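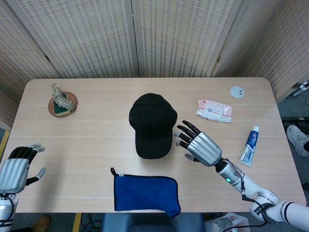
Blackburn is 3 and 0, and if you listen to the postgame shows you would think the playoff bracket had already been printed with their name on it. I'd like to slow down a little.

Look at who they have played. Trirkalis came in with a freshman quarterback making his first road start and a line that couldn't get out of its own way. Dokwood had the lead at halftime and then ran the ball on third and long as if they were trying to get to the bus. The third opponent I'm not going to dignify. Three wins is three wins, sure, but I've watched this program start hot before, and I remember what the second half of those seasons looked like.

The number everybody wants to talk about is 145, the rushing yards Blackburn's defense has allowed all season. It sounds terrific. It also includes every sack, because college football still takes sack yardage out of the rushing total, and they have piled up plenty of those against teams that were throwing from behind in the fourth quarter. Take those plays away and you have a decent front seven that got pushed around on at least two long drives by Dokwood. Pesira will have watched that tape. Pesira has a senior line and a back who doesn't go down on first contact.

Then there's the offense, which went over the top of two bad secondaries and hasn't needed to do anything else. I'd like to see a ten-play drive in the cold, with a tight end who has to block somebody. Last fall they had 3,665 passing yards and went home before New Year's anyway. The passing game wasn't the problem then and I doubt it's the answer now.

I know how this sounds. Fans have every right to enjoy September, and I'm not asking anyone to give back the tickets. But the polls moved Blackburn up again this week for beating a team that had already lost twice, and I can't find a voter willing to explain what they learned from it. My guess is they looked at the score and went to bed.

If they beat Pesira by two touchdowns, I'll write a different column. I've got them losing by 3.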